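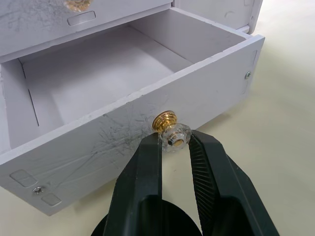

Miércoles 27 de febrero

Sigo con el encuadernado del Pagano, que se me está haciendo más largo que un día sin pan. Son 312 páginas en papel de 80 gramos, y ayer me quedé con el bloque cosido, prensado y con una barriga en el lomo que no me gustaba nada. Esta mañana lo he sacado de la prensa y la barriga seguía ahí, un poco más discreta pero ahí. Creo que el hilo era demasiado grueso para tantos cuadernillos. La próxima vez, el fino, aunque me parezca poca cosa al enhebrarlo.

Lo he vuelto a meter entre tablas con más peso y entretanto me he puesto con la cola. La tanda de engrudo del lunes ya olía raro y la he tirado. He hecho otra con almidón de trigo, a fuego muy lento y sin dejar de remover (¡sin dejar de remover, que la otra vez fui a contestar el teléfono y salieron unos grumos como lentejas!). Esta ha quedado preciosa, brillante y con cuerpo. Colada dos veces por el tamiz. Para los lomos la mezclo con un poco de la blanca de Alten, que sola me seca demasiado deprisa y no me deja recolocar nada.

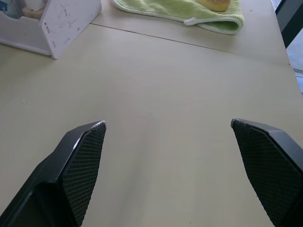
El dilema gordo son las tapas. La tela que pedimos a Bustside llegó por fin, y es buena, tupida, no se transparenta la cola, pero en el catálogo parecía crudo y en la mano tira a amarillo mantequilla. Con el tejuelo granate queda como de restaurante antiguo. Lo que yo quiero es un beige pálido y tranquilo, tirando al del tablero de la mesa, que además es así de liso y no distrae nada. Total, que he cortado tiras de muestra y las he probado con té, con café aguado y con un poquito de gris en el agua. El té las pone peor, más amarillas todavía. El café va a manchas. La del gris es la única que se acerca, aunque recién sacada del baño cualquiera sabe, mañana la miro ya seca y con luz de ventana.

Si no funciona, queda el papel verjurado que sobró del proyecto Jerker. Hay de sobra para dos tapas y las guardas, pero en las bisagras el papel sufre mucho y este libro se va a abrir bastante. Podría hacer media encuadernación, lomo y puntas en tela y los planos en papel, y entonces el amarillo casi no se vería. Cuanto más lo escribo más me convence, la verdad. 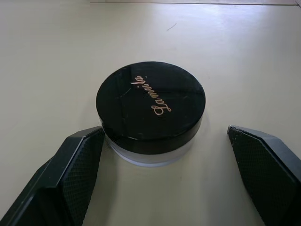 Tampoco está decidido el tejuelo. El granate me gusta, pero con los planos claros igual pide algo más oscuro, un marrón tabaco o un verde botella. He estampado el título en dos retales de piel con el mismo calor y en uno ha agarrado perfecto y en el otro se han comido las eñes. Me pasé de rápido al levantar el tipo, seguro. Hay que limpiar bien la superficie antes y esperar a que el tipo deje de chisporrotear en la esponja, que siempre me entra la prisa.

Cosas sueltas, para quien coja el libro si yo no estoy:

El bloque no se toca hasta mañana por la tarde. Nada de asomarse a ver cómo va.

El engrudo nuevo está en el tarro grande de la nevera, con la fecha en la tapa. El pequeño es mostaza.

La cizalla vuelve a morder el cartón en la esquina de abajo. He apretado el pisón y ha mejorado algo, pero para los cartones buenos yo tiraría de cúter y regla y paciencia.

Falta cinta de algodón para las cabezadas. Queda un trozo que da para este libro y se acabó. Pedirla junto con la tarlatana, que los portes nos salen por un ojo de la cara.

Mañana: redondear el lomo (si la barriga me deja), enlomar con tarlatana y cortar cartones.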